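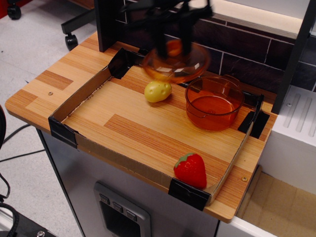 How to Teach a Kid to Play Store (and Sneak in Some Real Math)

Playing store is my favorite rainy afternoon game, and I've been running one version or another of it since my oldest was three. It costs next to nothing, it can last ten minutes or all day, and by the end your kid has added, subtracted, sorted and haggled without once being told it was math. If you've tried it before and it fizzled after five minutes, give it another go with the setup below. A little prep makes a huge difference!

What you need

Something to sell. Play food is great, but so are canned goods, socks, books, or rocks from the yard.
Paper and a marker for price tags.
Masking tape.
Play money, or real coins if your kids are past the age of eating them.
A bag for the shopper.
A muffin pan or egg carton for a cash drawer.

Step 1: Name the store

Don't skip this one. Let the kid pick the name, and write it on a big sheet of paper exactly as they say it. Ours is called Vulholm, a word my daughter made up on the spot, and it has sold groceries, hats, and for one strange week in May, only string. A store with a name gets played with again. A pile of stuff on the floor gets stepped on.

Step 2: Set the prices together

Start tiny. For a three- or four-year-old, everything costs one coin. That's plenty! They're learning that one thing gets traded for one other thing, and that takes a while to sink in.

At five or six, go up to ten. Use whole numbers and let them write the tags, backward sevens and all.

At seven or eight you can bring in bigger numbers, and kids LOVE bigger numbers. My son priced a can of beans at 300 dollars and a pear at 2000, and then had to work out how many cans of beans you could get for one pear. He used up two sheets of paper and was thrilled to find out there was money left over — 200 dollars, which he immediately charged me for parking.

Step 3: Swap jobs

You be the shopper first so they can see how a shopper talks. Ask for things. Change your mind. Put something back. Ask if there are any peaches today. Then trade places, and let them try to stump you.

With more than one kid, give out jobs: cashier, stocker, bagger, delivery driver. The youngest should always be the delivery driver, in my opinion, because it involves running.

Step 4: Make mistakes on purpose

I got this one from my neighbor Emil Schnyder, who taught second grade for years. Hand over too little money and see if they catch it. Give back too much change. Read a price wrong. Kids are delighted to correct a grown-up, and they'll do more careful counting to prove you wrong than they ever would on a worksheet. Go easy at first — one mistake per shopping trip — and let them explain how they knew.

Step 5: Add a twist when it slows down

Have a sale: everything is one coin less today, or half price for older kids.
Give the shopper a list and a budget that doesn't quite cover it.
Weigh things on the kitchen scale and charge by the ounce.
Take phone orders.
Open a rival store across the hall. This gets loud.

Cleaning up

Call it closing time. Flip the sign, count the drawer, put the stock away by kind. My kids will fight me over picking up toys, but they'll happily close the store. Keep the tags and the sign in an envelope and next time you can be open for business in two minutes.

A note on coins: if you use real ones, stick to pennies and dimes at first. Nickels being bigger than dimes but worth less makes little kids furious, and I can't say I blame them.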